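Jun 19, 2022
Bench notes, small carton sorting, Etdale room
H. Esposito

Carried on with the carton and cup set from March. Killis stock is down to the last sleeve, so the Vascombe cartons are now mixed in. Both are the same nominal board weight. The Vascombe ones crease more sharply at the lid edge and the print rubs less.

Finish categories as agreed: plain, stripe, fleck. Colour is logged separately. Grey fleck on white goes under fleck, even where the lid is plain, because the side panel is what gets read on the shelf. Boateng had been entering these as plain. Old sheets corrected back to line 40. 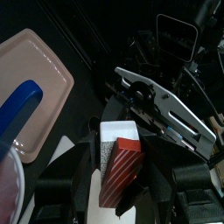

Red with white pinstripe, and white with grey fleck side panel. Lid of the white one is plain.

Stripe pitch on the red is even across the front face. The lid is a flat darker red with no stripe, so orientation has to be written down for each carton or the entries can't be compared later. Convention from now on: lid up, widest printed face toward the bench edge. Anything logged before line 63 has no orientation and should be treated as unknown.

Load figures for the cups: 500 g static, lid off, no rim deformation in the Killis batch. Vascombe cups not yet done. The scale drifted by more than 50 g on warm-up and needs to be left on overnight.

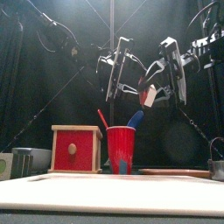
Cup labelling is still inconsistent. Tape colour was meant to give the batch and tape position the test state, but the key on the cupboard door only covers the first half of that. The red cup has its blue strip vertical and low on the front, well clear of the rolled rim, and I would like that position used for all of them. Tape near the rim interferes with the calliper. Horizontal strips lift at the ends on a tapered wall and should be replaced when next handled.

To do:
Rewrite key on cupboard door, colour and position both.
Re-enter fleck cartons from the March sheets.
Ask Vascombe for the board spec in grams per square metre.
Find the second calliper. Last signed out to Boateng.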